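Hi Morven,

Progress note for March, as promised, and sorry it's a bit of a ramble. You asked how the small-things sorting is coming along and whether the 2,000 you put in is being spent sensibly. I think it is! Most of it is still sitting in the account, because boxes turned out cheaper than I'd feared and Effie Niven let us have a stack of hers for free.

So, where we are. The first two rooms are finished and written up. Bedroom three is the one I'm on now, and it's slower going. Big stuff is easy – a chair is a chair, you decide and you move on. It's the little bits that eat up an afternoon. Keychains, figurines, card boxes, soft toys, cases that might have something in them and might not. I've been bringing everything to one table and dealing with it there, and that has worked much better than crouching on the floor with a bag.

Gavin Lamont wanted us to sort by material. We tried it for a morning and gave up, since half the things are made of two or three materials and we kept arguing. Now it's by what happens next: keep out, pack away, pass on. Much less talking.

I've changed the packing order too. Soft things go in the bottom of the box now, hard cases on top of them, and anything small enough to get lost goes in its own little box with a lid.

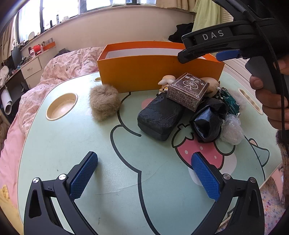 The label sheets from Hilell came, 200 to a pack, and they stick well to cardboard but peel right off anything textured, so for those I'm tying on a paper tag. Not pretty, but it holds. If there's money left at the end I'd like to get a better kind.

Two things I need from you. First, a yes or no on passing the plush toys to Jarmo Manninen's group – he's asked twice now and I keep putting him off. Second, somewhere to put the finished boxes. The hallway is getting tight and I'd like them gone before I start on the wardrobe.

After that it's the desk drawers, which I haven't opened yet (wish me luck), and then the window ledge. I'll send the receipts with the next note.

Effie MacKinnon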